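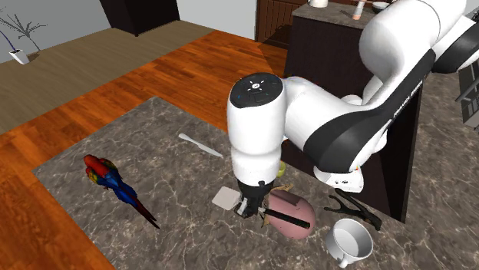 *A simulated kitchen counter with a robot arm and a toy macaw.*

3 min read

# Chisholm Old Buildings Register

Welcome, and thank you for stopping by! The register is a plain list of old buildings in and near Chisholm — barns, chapels, mill houses, a good many bridges, and a few garden walls that people feel strongly about. Annick MacDonald began it in March as a way to keep track of what was still standing, and it has grown a good deal since then.

## What's in it

There are 1,729 entries in the main file, `register.csv`. Of these, 939 have legal protection of some kind, and the rest have none. Each row gives a name, a parish, a rough building date, the present use, and a notes column that can get quite chatty (Annick likes a story, and we've left hers in as she wrote them).

A building that has been pulled down stays in the file with its status changed to `lost`. Please don't delete those rows.

## Where it came from

Most entries were typed up from the Stinow parish surveys, and Roxana Apaza checked them against the Prusitz road maps. Spellings differed wildly between the two, so we kept the older one and put the other under `also_known_as`.

## Things to watch for

Dates before the Stinow surveys are often guesses handed down from one clerk to the next. The Flirard side of the river is thin, and we'd dearly love help there — even a single farmhouse with a decent address would be welcome.

## Changes

2020-07-22: split bridges from culverts, fixed the parish codes for Flirard.

Corrections can go in as an issue, or straight to Roxana if you already write to her.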